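From: Maj-Britt Skjelbred
To: Flurkar members list
Subject: Re: Washing wool blankets before the March market

Hello all,

thank you for the many answers to my first letter. I answer Eide's question first, it is quoted here:

> How much does a blanket shrink with you? I wove mine
> 1520 mm long on the loom and I am afraid to put it
> in water at all. Do you full by hand or by machine?

I full by machine now. By hand I was never able to get the same result two times. My last blanket was also 1520 mm when I cut it down, and after washing it lost 37 mm in the length. In the width it went from 712 to 680 mm. The yarn was the grey two-ply from Munow, quite loosely spun. 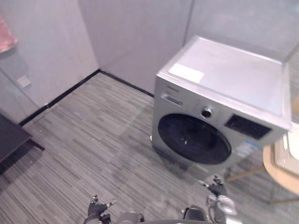 Please sew the ends before you wash. I knot the fringe in small bundles and put each half of it in a cotton bag, otherwise it felts together and you must cut it off. Use wool soap, only a little, and no softener. The water should be lukewarm for the wash and also for the rinse.

If your weave is twill, expect more shrinking than in tabby. I would always make a sample first, from the same yarn and with the same sett, and write the numbers in your notebook.
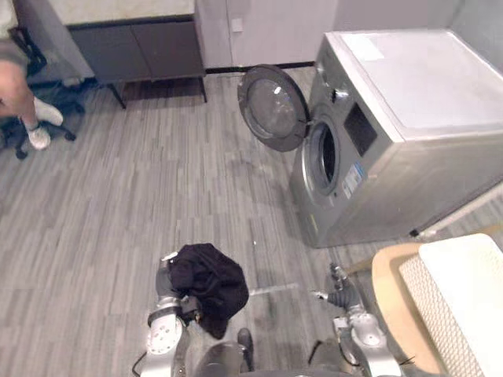 Front loader with the door open.

For drying I lay the blanket flat on towels and pull the edges straight with my hands. I do not hang it.

Does somebody still have the reed that we lent out in the autumn? I need it for the next warp.

Kind regards,
Maj-Britt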